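Gravano Bin Items

README

A set of still pictures of everyday things lying in an open grey bin. There are 772 pictures in this release, with a short text note for each one. The notes say what is in the bin and how it is lying.

Contents

pictures/ — 772 files, numbered from 1
notes/ — one plain text file per picture, same number
items.txt — the list of 183 items, with the name used in the notes
changes.txt

Items

Mostly household and kitchen things, drinks cans, toys and small hand tools. Cans may be whole or crumpled, and the notes use "can, crushed" for the second kind. Long things with a flat end are all filed under "spatula or shovel", as the first round of notes was split on them. Colour is given in one or two words (green, red-orange). Brand names are left out.

The bin

Large, rectangular, open at the top, with sloping walls. The floor is metallic and has a lot of scratches and smudges. Please don't label these as items. The same goes for the small round hole in the floor. 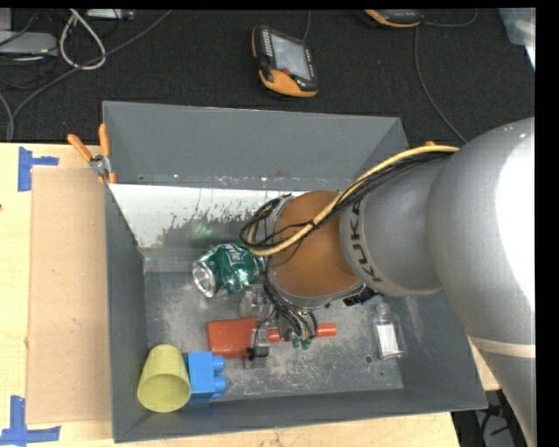
Notes were written by Krystyna Ostrowski and checked against the item list in January. 40 of them were rewritten after the check. If a name in a note is missing from items.txt, go by the note and send us the number.

Known problems

Bright patches on the walls can hide pale items. Spelling of "beverage" varies in the first 200 notes.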